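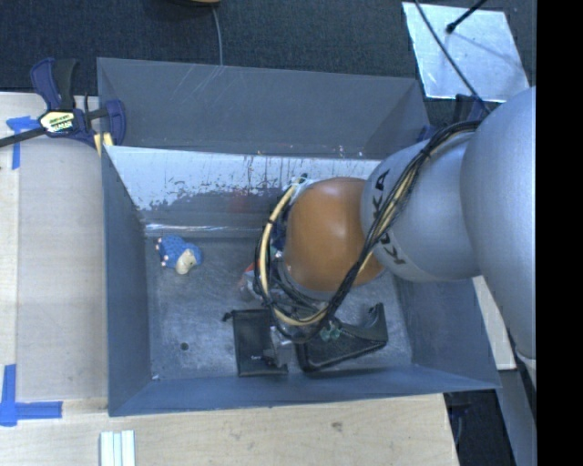 图1 KUKA机械臂伸入金属料箱,夹爪位于近侧箱壁旁的物品上方

贴壁物品的“先推后抓”策略
课程项目报告,2021年2月

一、我们为什么做这个题目

去年9月刚选题的时候,我们组其实想做一个很大的东西:把一箱杂七杂八的日用品全部分拣出来,还要按类别摆好。指导老师听完很客气地笑了笑,建议我们先去实验室看一个下午的抓取再说。看完之后我们就老实了。物品散在箱子中间的时候,抓取程序(我们沿用上一届同学留下的Orine规划模块)表现相当好,可是一旦有东西滑到箱壁旁边,夹爪要么下不去,要么手指先碰到斜着的金属壁,保护停机,然后大家围过去复位,一复位就是好几分钟。于是题目就缩成了现在这样:只研究贴壁的物品,看看在抓之前先轻轻推一下,到底能帮上多少忙。

二、实验条件

料箱是敞口的灰色金属箱,四壁向内倾斜,用夹具固定在木台面上。台面上贴了蓝色胶带作为位置标记,每次动过箱子都要对着标记重新摆正,这一步虽然啰嗦,却救过我们好多次。相机标定用的是实验室的Tornberg工具包,结果每天开工前复核一遍。

物品尽量选得软硬、形状都不一样。蓝色的那只表面有纹理的小玩具(像刺猬,脸是奶油色的)是全组最喜欢的,也是比较好抓的;带抽绳的黑色小袋平躺时几乎没有高度,夹爪很难找到下手的地方;还有一件黑色带弯钩的物品,轮廓复杂,分割程序常常把它和旁边的袋子当成同一件。箱壁的反光也给深度图添了不少麻烦,壁与底的接缝处经常出现成片的空洞,我们在预处理里用已知的箱体模型把这一带补上了。

三、方法

策略A是直接抓取:规划模块给出评分最高的抓取位姿,只要通过碰撞检查就执行。

策略B在前面加了一步判断。如果目标物轮廓离箱壁太近,程序先不抓,让闭合的夹爪贴着箱壁一侧下去,沿箱底把物品往中间推一小段,然后抬起来重新拍照、重新规划。推的方向取离物品最近的那面箱壁的法线方向,碰到箱角就取两面法线的平均。每次试验最多允许推2次,再不行就按失败记。我们原来也考虑过用学习的方法来选推的方向,借来的Nirow数据里却很少有这种斜壁料箱,训练出来的结果不稳定,最后还是用了这个简单的几何规则,说来有点不好意思,但它好懂,也好调。

四、结果

两种策略各做了30次试验,每次开始前都把目标物手工摆到贴壁的位置,两组使用同一份摆放清单。策略A成功16次,策略B只失败了2次。这个差距比我们预想的大,当天晚上又把记录从头对了一遍,确认没有抄错行。

策略A的失败多数是碰撞检查之后找不到可行位姿,少数是夹爪下去了却只捏到物品边缘,提起来时滑落。策略B的两次失败都出在黑色小袋上:推的时候袋子没有整体移动,布面先皱了起来,重新拍照后轮廓变了样,规划出来的抓取点落在了褶皱外面。有意思的是,在别的几次试验里,皱起来的袋子反倒更好夹,所以布料起皱究竟算帮忙还是捣乱,我们目前的数据还说不清楚。

代价是时间。推一次再重新拍照、规划,每次抓取都会明显变慢。假如物品本来就可以直接抓,这一步就是白费,因此那个“太近”的阈值很要紧。我们是凭几次预试验手调出来的,换一个箱子多半要重调。

五、遇到的问题

最花时间的地方和算法没什么关系,是线缆。腕部外面绕着软管和一大把线,机械臂往箱子里探得深、手腕又要转的时候,软管会先蹭到箱沿。我们一开始只给夹爪和连杆建了碰撞模型,软管没算进去,仿真里一切顺利,真机上却听见刮擦的声音,大家吓得一起去按急停。后来在腕部外围加了一个偏大的包络体,牺牲了一部分可行位姿,心里踏实多了。建议接手的同学一上来就把它加上。

另一件事是遮挡。夹爪停在物品上方时,固定相机看不全目标,软管形成的圈也会挡住箱底中间的东西,所以重新拍照之前一定要让手臂退出箱子。我们有一个版本为了省时间只抬高不退出,识别结果乱得没法用,很快就改回来了。

六、后续打算

下学期想把两件物品互相压住的情况也放进来,现在的清单里目标物都是单独贴壁的,难免偏理想。隔壁组的Sugiyama项目在做柔性物体的形状估计,已经答应让我们试用他们的代码,黑色小袋的问题也许可以从那里入手。摆放清单、阈值设置和全部试验记录都放在课程服务器的项目目录下,欢迎下一届同学拿去用,也欢迎挑错。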